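Review: the Bindex two-arm starter bundle, and what it does to a small budget
Posted 2024-05-19

I put off buying a two-arm setup for a long time, mostly out of fear of the invoice. Now that we have lived with the Bindex bundle for 9 weeks I want to write down how the money went, because I found almost no reviews that talk about anything past the sticker price. Short version: I love this thing, and I would still plan the purchase differently.

What comes in the bundle: two arms, two parallel grippers, both controllers, a cable kit and a year of software. We ordered through Brarnora, who quoted within a day and split the payment for us without a fuss. A rival quote from Finov was a little cheaper on the arms alone, but the grippers were extra and so was the mounting plate, and by the time I had added everything up the gap was gone (and then some!). If you are comparing quotes, put every line in one spreadsheet and make each vendor fill the same rows.

The line I forgot was cabling. The kit covers the basic run to the controllers, and then you start wanting sleeves, ties, strain relief and a spare of whichever lead gets bent the most. We spent $542 on that sort of thing before the first month was over. Put it in the budget from the start and you won't have to go back and ask for it, which I did, twice. 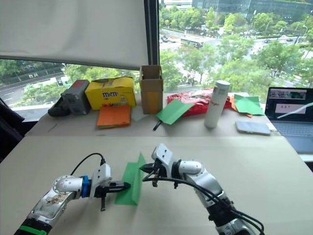 The other surprise was the furniture. I had priced a proper industrial bench at Saengthong and was ready to sign for it, and then a colleague asked what we were really going to be lifting. Paper, mostly! Small boxes. Light stuff. We bought a plain sturdy table instead, bolted the arms down and moved the savings into a second set of gripper fingers. So far no regrets. The table does need to be bigger than you think, though. Tape the footprint out on the floor and swing your own arms around in it before you order.

On to the arms themselves. Reach is generous and the motion is smooth enough that visitors stop talking and watch. Setup took us 4 days, one of which went to an emergency-stop cable I had plugged into the wrong port. The manual is decent on wiring and thin on calibration. Support answered my emails quickly, and they write like people who have used the product.

Grippers are where I would spend extra if you have it. Thin, floppy material is a tough test, and folding is tougher, with both hands having to agree on where an edge is. I chose paper as our benchmark task mainly for the price. A broken test part at my last job could eat a week's supplies money, and a pack of colored sheets costs less than lunch. 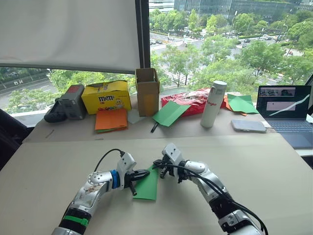 Consumables deserve their own row in the plan, even cheap ones. You go through more than you expect once the arms are running every day, and changing stock halfway through a job muddies your comparisons. We work with green sheets and keep orange in a stack on the back table, right by the M&M's box, so restocking is a matter of leaning over. That second surface is worth budgeting for too. Ours filled up at once -- markers, a cardboard box, snacks, somebody's water bottle -- and I would much rather have all that there than on the work table.

Gripes? The software license renews yearly, and the renewal price was on page 4 of the quote in small type. Ask for it up front and get it in writing. The finger pads are sold only in full sets. And I wish the bundle came in a version with a longer controller lead, as ours just barely gets where it needs to go.

Would I buy it again? Yes, in a heartbeat. For a small team that wants two hands working together and has to defend every dollar, I haven't seen a better deal. I would order the spare pads with the first shipment, though, and save the second delivery charge.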